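The Long Weekend Mod
How one guy's map pack kept a dead strategy game breathing

The first thing you get in Drirholm is a famine. No tutorial, no advisor with a friendly face. A province, 304 starving people, a grain barge stuck in ice upriver. I lost in 4 turns. Started again. Lost in 15.

This is the base game, by the way, the one that sold badly and got pulled from most of the storefronts. What people play now is Plurano, the overhaul mod, and the man behind most of it is Fouad Cherkaoui. He does it at night. He has a day job in shipping paperwork and he says the paperwork helped.

"Tariffs," he told me on a call, well past midnight his time. "The original game had one tariff. One! For a trade game."

Plurano has 129 of them. You can turn most of them off. Hardly anyone on the forum does, and the people who do get teased for it. 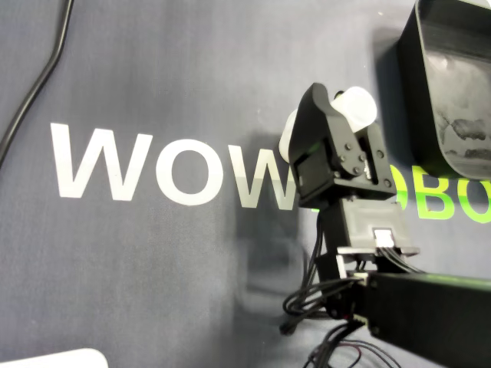
The patch that broke everything

October was bad. The publisher pushed a small update to Drirholm, the first in ages, a launcher fix and some store achievements. It also renumbered every province on the map. Saves dead. Mods dead. Plurano's event files all pointed to the wrong towns, so a plague meant for the harbor went off in a monastery, and the monks declared war on the sea.

Players loved that one, weirdly. Somebody wrote a long after-action report as the monks and it's still the most read thread on the board. Cherkaoui kept the war in as an optional rule.

The rest was just labor. Open a file, find the number, fix the number, next file. He had help from a player who goes by Abdel Hamid, after the character he always picks in the southern start, and the two of them split the map down the river. East bank, west bank. They argued over who got the delta. Neither wanted the delta.

I asked if he thought about quitting. Long pause. "I thought about rolling back and telling everyone to stay on the old version." Some mods did exactly that. It works fine until a new player shows up, buys the game, gets the current build and can't join anyone's multiplayer session.

Multiplayer, sort of

A word on that, as it's half the reason to play. Sessions are slow. You put in orders, everyone puts in orders, the turn resolves, somebody yells. The desync problem is real and has been there since launch. The usual cure is to have the host save, everyone drop out, everyone come back. Do it every hour or so and you'll mostly be ok.

I sat in on a game as Grurano, a tiny hill state with one road and a lot of goats. My neighbors were polite for the whole evening.
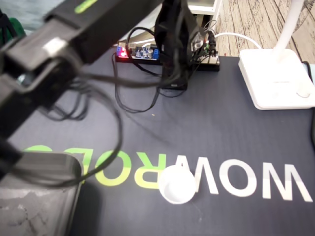

Then they split me between them over a salt contract I hadn't read properly. My fault. The contract was in the second tab of the trade screen, under a scroll bar I'd taken for a border, and the penalty clause let either of them seize the road if I missed a delivery. I missed a delivery. Goats can't carry that much salt, it says so in the tooltip.

The interface is still teh weak spot. Mods can change the text and the icons but not much of the layout, so Plurano stuffs its new systems into windows that were built for something else. Diplomacy lives behind the army button. Loans are in the religion screen. You learn it, the way you learn a bad kitchen.

What's next is a northern map, with a proper ice season and barges you can actualy reroute. Cherkaoui won't give a date. He did show me the opening event, and the grain barge is still stuck, but now there are three ways to get it loose and one of them is to sell it to the people upstream.

I've been told the price is terrible. I'm going to try it anyway, as Grurano if they'll let me keep the goats.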